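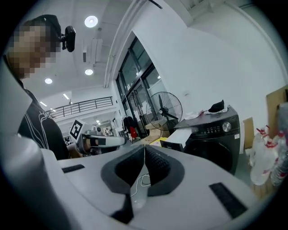
Duteck Field Support

Hand-Held Gripper Set-up Guide
Section 7: Loss of marker tracking and faults at the finger pads

7.1 Purpose of this section

This section applies to operators who record demonstrations with a pair of Duteck hand-held grippers, with or without the head camera. It was revised on 16 December 2024 after a fault at the Lurngate site, where a pair of grippers went on recording after one of them had stopped reporting its position. The session files looked complete when they were saved. The fault was found only when the Fikre software tried to line up the left and right tracks, and 18 recordings had to be withdrawn.

The cause was a marker plate that had worked loose on its mount. The plate had turned by a small angle each time the gripper was put down, until the software no longer accepted the reading. No warning was shown, as the warning level had been set to 200 missed readings in a row and the marker kept coming back into view before that number was reached.

The steps below replace the earlier check list. Please remove any printed copies of the old list from the work area.

7.2 Before you begin

CAUTION: Keep fingers, hair, cords and loose sleeves away from the finger pads while the grippers are being checked. The pads close along their full length and can pinch.

CAUTION: Do not pull a gripper by its cable. A strained cable can cause short breaks in the signal which look the same as a marker fault.

You will need:

The two grippers and their cables
The head camera and strap, if used
The small hex key supplied with the kit
A clean, dry, lint-free cloth
The Fikre software, open at the Device Status page

NOTE: The check takes two people. One holds the gripper under test. The other holds the second gripper out level, with its square marker turned towards the first, and does not move until told to.

7.3 Checking the marker plate

1. Stop any recording in progress and wait for the Device Status page to show Idle.

2. Hold the gripper by its housing and press lightly on each corner of the marker plate in turn. There should be no movement. If the plate rocks or turns, go to 7.4.

3. Wipe the face of the marker with the dry cloth. Do not use spray or solvent. The black blocks and the white ground must both be clean right up to the edges.

4. Look for glare. Ceiling lights directly overhead are the usual source. Tilt the gripper slowly forwards and back. If part of the pattern turns pale at any angle you would use in normal work, change where you stand or switch off the nearest light.

5. With the second operator in place, select Test Marker. Keep both grippers still for 15 seconds.

6. Read the result. A pass is shown in green. An amber result means that the marker was seen but its angle was not steady. Treat amber as a fail.

7. Change over, so that the other gripper is tested in the same way. A pass on one side tells you nothing about the other.

NOTE: Other people may stay in the room during the test, but they should not walk between the two operators.

7.4 Refitting a loose plate

1. Disconnect the gripper and place it on a flat surface, resting on its housing, with no weight on the finger pads.

2. Undo both plate screws fully. Do not simply tighten them -- at Lurngate the plate had been tightened twice in the wrong position.

3. Seat the plate against the raised stop on the mount. You should feel it drop into place.

4. Refit the screws by hand, then turn each one a quarter turn with the hex key.

5. Reconnect the gripper and repeat 7.3 from step 1.

If the plate will not seat, the stop is worn. Take the gripper out of use, tie a red label to it and return it to Dondwood Repairs with its cable.

7.5 Checking the finger pads and cable

A cable lying close to the pads can be drawn in as they close. In two of the withdrawn recordings the left gripper never reported fully closed, and a pinched cable was found to be the reason.

1. Open the pads fully and look along the inner faces. The surface should be evenly rough. Shiny patches, splits or lifting edges mean that the pad must be replaced.

2. Find the cable and follow it by eye from end to end. A little slack is needed so that the gripper can turn freely, but the cable must not rest between the pads.

3. Close the pads slowly. Stop at once if you feel them meet anything before they meet each other.

4. Check that the Device Status page reads Closed, then open the pads and check that it reads Open. Repeat five times.

5. Enter the closing count in the service log. Pads are to be replaced at 2,000 closings, whatever their condition.

7.6 Head camera

The strap should be firm and the mount should not swing when the wearer looks down. Ask the wearer to look down at the gripper, then straight ahead, and compare the picture on screen before and after. If the view has shifted, tighten the strap and repeat.

CAUTION: The camera projects in front of the forehead. The wearer should take care when leaning towards another person, a door edge or a shelf.

7.7 Warning settings

Set Missed Readings to 15. The previous value of 200 must not be used at any site. The setting returns to its earlier value if the software is reinstalled -- check it again after every update.

7.8 If the fault returns during a session

1. Stop recording. Do not wait for the end of the task.

2. Mark the current file as Suspect. Do not delete it.

3. Repeat 7.3 and 7.5 for both grippers.

4. If both pass, record one short trial and open it in Fikre before going on. The left and right tracks must start and finish together.

5. If either fails a second time on the same day, end the session and report the fault through the Duteck service page, giving the serial numbers of both grippers.

Sites that have not yet changed the warning setting should do so before their first session in January.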